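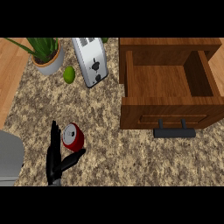 Robotics Club > Members' Diaries > Koster Team > January

Evening, after the club

I write this in the kitchen because my room is too cold. Our team has now the simulated counter from Sotiris Dimitriou, and the task is finally decided. The arm must take the red can and put it into the drawer, and then close the drawer by the handle. It sounds like something a small child does before breakfast. We are four people and we have worked on it for two weeks, and so far only the first half of the sentence is possible.

I want to put down what I learned today, as my notes from last month are so short that I cannot understand them myself. "Fix the angle!!" is written there on one page. Which angle, I have no idea.

So, the angle of the can. In our first tests the can was always standing straight and the gripper came from the side, and this was easy. Now the can is tilted, with the lid facing up and to the left, and the two fingers must open quite wide to have it between them. One finger goes beside it, almost upright, and the other one points away low on the other side. If the wrist turns even a little too early, the second finger pushes the can and it rolls toward the empty part of the counter. I have watched it roll so many times this afternoon that I can still see it when I close my eyes.

Ilse had the idea to stop the arm before it closes and look at the position with calm. I was impatient and wanted to run the full program again, but she was right and I said it to her. We stopped it with the fingers open and the can in the gap, and we all leaned to the screen like people at an aquarium. Then we wrote the numbers of every joint on paper. It was the most useful fifteen minutes of the day.

After this we made a table of attempts. I did 20 runs with the old wrist setting and 20 with the new one. With the old setting the can was lifted 10 times. With the new one it was 12. This is not a big difference and I am careful not to be too happy about it, but Pavel was already singing. He says that two cans are two cans. Our teacher asked whether we had placed the can in the same starting position for all of the runs, and there was a silence, because for the first few we had not. So tomorrow I must do these again. I was a little ashamed. In my old school we learned this rule in the first year, change only one thing, and I forgot it the moment I got excited.

The drawer is another story. It is already open at the start, so we do not need to pull, only to push at the end. I thought that this would be the simple part. But the drawer is far from the can, and the arm must travel over a long piece of stone with the can in its fingers. Pavel wrote a path which is completely straight. I wanted one which goes up first, over everything, and comes down above the drawer. We discussed this too long. Finally we tried his, and the can hit the front panel of the drawer and fell down. Then we tried mine, and the arm went so high that it reached its limit and the program stopped with an error. So both of us were quiet and Ilse drew a third path, in the middle, and this one we will try next.

I asked Sotiris why there must be a toaster and a plant and a lime on the counter, when we only need the can. He answered that a kitchen with one can in it is not a kitchen. At the Estent competition the objects will be moved to new places before every round, and a team which has practiced on a clean table will lose its points there. I understand him, but the plant gives me trouble. The leaves are long, and I do not yet trust our program near them. For now I have made an invisible box around the plant and the toaster, where the arm is not allowed to go. The box is too large, I think. Ilse says we can make it smaller when everything else works.

There was also a small problem with the log file. It had 1,438 lines and I tried to read it from the top, like a book. Sotiris laughed, in a friendly way, and showed me how to search only for the moments when the fingers touch something. I have copied the command on the inside cover of this notebook, so that I do not need to ask him a second time.

The Prandeck team, who sit on the other side of the room, have already a sponge and a cup working. They do not say what their success rate is. The girl from Pulbridge who joined them in the fall was kind and lent me her page about gripper force. I have read half of it. She writes that many beginners close the fingers with too much speed, and the object jumps before it is held. I think we are such beginners. Our closing speed is the number which was in the file when we received it, and no one of us has ever touched it.

For tomorrow:
- repeat the first runs, with the same starting position
- try slower closing, but only after the runs are finished
- Ilse's path to the drawer
- return the page to the girl from Pulbridge, and ask her name again, politely

My tea is cold and my brother wants the table for his homework. I still have to wash the lunch box.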